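Hokimgate Hall Winter Walk-Through: Safety Checklist and Comments
January 6, 2024

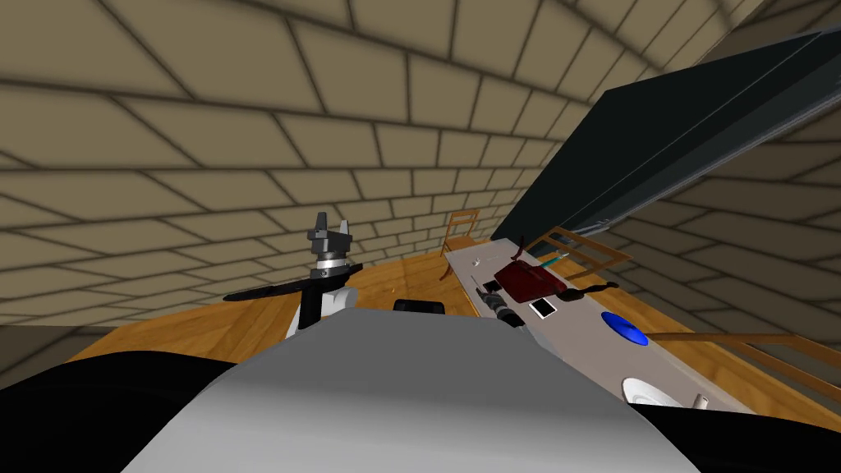 Our first check of the year, and what a good one! The hall came through the holiday concerts in lovely shape, with only 2 items to fix before the choir is back. Comments are under each line, so please read them before you sign.

Exits and signs
Front doors open fully: OK
Side door, Ragnarsson Lane: OK
The new push bar is a joy, one light shove and you're out.
Exit signs lit: FIX
Sign by the coat room flickers. New bulb ordered.

Fire safety
Extinguishers in place, tags current: OK
Next service due in August.
Alarm panel clear: OK
Panel no. 1081, test button answered right away (loudly!).
Emergency lights, 60-minute test: OK
They ran the full hour and were still bright. Very pleased with these.

Stage and seating
Stage steps and handrail: FIX
Rail wobbles at the top bracket. Tighten before rehearsal.
Stacked chairs strapped: OK
Whoever did the stacking, thank you, it was beautifully neat.

Kitchen
Stove shutoff reachable: OK
First aid kit: OK
Topped up with burn gel and small bandages.
Refrigerator temperature: OK

Outside
Ramp salted: OK
Salt bin lid closed: OK
Parking lot lights: OK

Recheck both FIX items and initial the sheet in the office.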